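The Mountain Will Still Be There, but You May Be Out $600 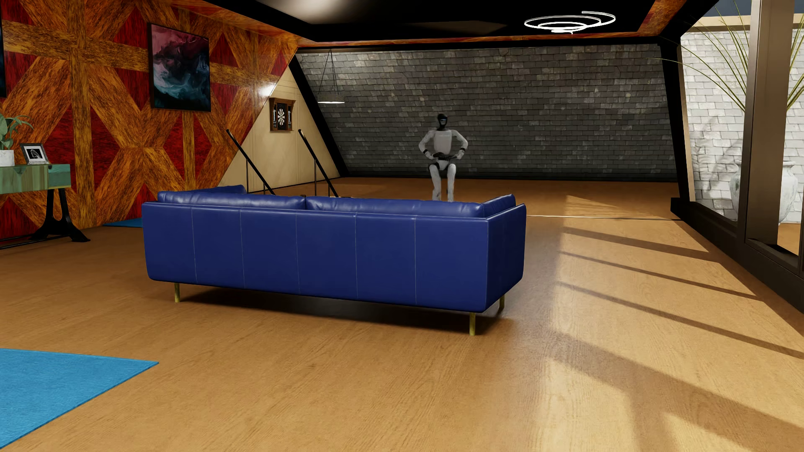 A reader from Fenstead wrote to say the guided weekend was the hardest thing she had ever done, that she cried on the ridge and would go back tomorrow, and that I should try one before I say another word against them. So I tried one.

Ploma runs its weekends out of a converted feed store at the edge of Fenstead. The price is $600, which covers two nights in a bunkhouse, a guide, a helmet and what the website calls transformation. Lunch is extra. The insurance form is four pages and the packing list is one, and I learned more from the form.

We were a group of 14 or so when we met in the parking lot at six in the morning, which struck me as a lot of people for one guide and one trainee. The website promises small groups and never says how small. I asked. The guide, a cheerful and obviously capable climber, told me it depends on the season. It was August. I suppose August is the season when it depends most.

The walk itself was good. I want to be fair about that. The trail climbs through pines to a bare shoulder, and from there a long ridge runs north with wind coming at you from the left the whole way. It is also a public trail. It has signs. Two retirees with a beagle passed us at the first stream and were eating sandwiches at the top when we got there.

What you're paying for, then, is company and someone else's judgment. That can be worth plenty. If you've never read a map or had to turn around in bad weather, a good guide is cheap at most prices. My quarrel is with the selling. Jugah, the other big outfit in the county, advertises 214 "life-changing routes." I went through the list one evening and 44 of them are the same loop around the reservoir, started from different parking areas or walked in the other direction.

Then there's the charity side. Both companies court fundraisers, and both are vague about how much of a sponsored hiker's money pays for the hike. Jugah answered my question with a brochure. Ploma said $40 of every place goes to the cause and the rest is up to the hiker's sponsors. Read that twice before you ask your coworkers for a donation.

The smaller Bultov club charges nothing, meets at the library and expects you to bring your own lunch. Its walks are slower and the leaders argue over directions. I've been out with them three times since and got rained on twice.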